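Thread on ground layers, and why two canvases primed from the same can can take paint differently. Mostly notes from a month of test panels. Long, technical, skip if you only work on paper.

Starting point: a large unfinished canvas by Ida Hellwig that came up for study in December. Thin oil over a white ground, left half matte and chalky, right half with a low sheen. Same paint, same sitting according to her notebook. The difference sits under the paint.

Hellwig mixed her own grounds for most of her career. Glue, chalk, a small amount of zinc white, sometimes linseed oil worked in at the end. The notebook gives proportions by volume and never says how hard she packed the chalk into the cup. That alone can move the binder ratio a good deal.

Short version of the theory. A ground with less binder has more open pores between the chalk particles. Oil from the paint gets pulled down into those pores. The pigment stays on top with too little oil around it, and the surface scatters light. You read that as matte.

A ground with more binder is closed. The oil stays in the paint film, levels out, and you get gloss. Painters call the first one "sinking in." It can be uneven across one canvas if the ground was brushed on in separate batches.

So: test panels. Linen on rigid board, sized once with rabbit skin glue, then four coats of ground, each coat brushed at a right angle to the last. Three recipes: lean, medium, rich. Sanding between coats on half of each panel, none on the other half.

Sanding paper was 300 grit for all of them. I tried 200 on an early panel and it left scratches that showed through a thin wash of umber. Threw that panel out of the set. It is still useful as a warning and hangs over the sink.

Chalk was from Roltitz, the plain whiting, one bag for the full series. Glue was Petersen granules, soaked overnight and warmed in a double boiler. Never let it boil. Boiled glue loses strength and your "rich" recipe quietly becomes a medium one.

Paint layer: one tube of raw umber and one of ultramarine, thinned with spirits to the same mix for every panel, put on with a flat brush. Umber is a good test color. It soaks in quickly and shows sinking before most others do.

Results at 18 days. Lean ground, unsanded: fully matte in umber, patchy in ultramarine. Lean ground, sanded: slightly more even, still matte. Sanding dust left in the surface made it worse, so wipe twice with a barely damp cloth and let it dry before the next coat.

Medium ground: the most interesting one. Even satin over most of the panel, with dull bands wherever two brush loads of ground overlapped. Those bands match the left side of the Hellwig canvas better than anything else I have made.

Rich ground: glossy, and the paint slid under the brush. Fine hairline cracks in the ground along one corner when the board was flexed. Too much glue for too many coats. I would not use it on stretched linen at all.

A side test with a ready-made acrylic primer, Liltico, two coats. Very consistent, moderate tooth, no banding. No use for matching a glue ground, but if you only want even sheen under thin oil, it does that with far less work.

Looking at the surfaces: raking light from one side at a low angle, then the same panel with light from straight above. Gloss differences that vanish in overhead light are obvious in raking light. I log both for every panel, same distance, same lamp.

Sheen readings came off a Herkoveo handheld meter. It drifts as it warms up. Zero it against the tile before each panel and again after. Two of my early readings are useless for that reason and are marked as such in the sheet.

What I think happened on the Hellwig canvas: two batches of ground, the left one leaner, joined near the middle under a broad vertical stroke. The sheen changes at that stroke. A cross section would settle it. Sampling has not been approved and may never be.

What I am not claiming: that she planned it. The notebook lists 1,000 milliliters of ground for that canvas, more than her usual pot would hold in one go, so two batches is a plain practical reading. Intent is a separate question and I have no evidence for it.

Next up is the same series on a half-oil ground with the linseed added last. Drying time is much longer, so expect a gap before I post again. Full recipes by weight will go up with that set.

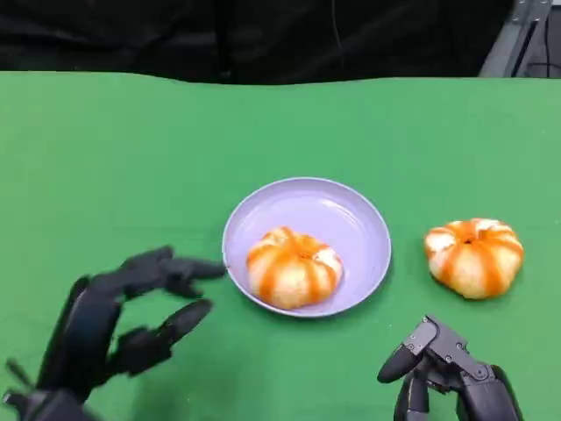
Peeled mandarin on a lavender plate, green tabletop.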